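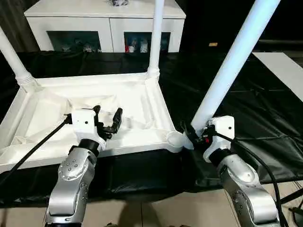 Two arms, one leg to go in. The right gripper has the leg next to its socket.

Last updated October 11, 2021

People keep asking me if a machine can put together cheap furniture yet. Short answer: parts of it, slowly, with a person nearby. Longer answer in this thread.

I spent 15 years assembling display furniture for stores, so I'm coming at this from the screwdriver side. I don't write code and I'm not selling anything.

Push-in legs look like the easiest job in the world. You hold the leg, find the hole, lean on it. A kid can do it. Most of what you're doing is feel, though. You wiggle until the leg drops into line, then you push.

A gripper with two fingers has to get that line right mostly by looking. If the leg is tilted a little, it catches on the rim of the socket. You or I would fix that without thinking about it.

White plastic is also a pain. White leg, white socket, white frame, shine on everything. I have trouble finding the edge myself under shop lights.

And something has to keep the rest of it still. I use my knee. Two arms means one for the leg and one for holding down, and that's all your hands used up.

Eulalia Quiroga ran the assembly bench at Vekbridge when I was there. Her rule was that a new hire should do 50 stools before anyone timed them. I think about that when somebody posts one clip of one leg going in and calls it solved.

Her other rule was to look at all four corners before you flip it. More stools came back for a leg that wasn't seated than for anything broken.

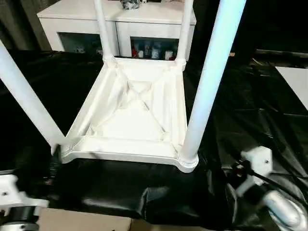 Four legs up, seat down. Flipping it over is a separate job.

Flipping is harder than it sounds. The legs get in the way, the seat is slick, and you need to turn the whole thing without banging it on the table. I'd like to see more people test that part.

Then you have to know it's good. I press on each corner and listen. A leg that looks fine can still rock.

On cost: a fast person at the bench did up to 31 stools an hour, with breaks and bad parts included. Nothing I've seen with arms is close to that. It doesn't have to be for home use. If it takes all afternoon and I'm at work, fine.

At home the real trouble is everything before the legs. Opening the box, getting the bag off, finding the part that slid under the flap. The old Gemico shelf kit had 153 pieces counting screws. I'd pay for a machine that just sorted those.

So my list as of this month. Picking up a part and carrying it to the right spot: yes, often. Push fits: sometimes. Small screws into soft plastic: I wouldn't trust it. Noticing that a part is cracked and setting it aside – not that I've seen.

Somebody asked about folding laundry. Different thread. Cloth is worse.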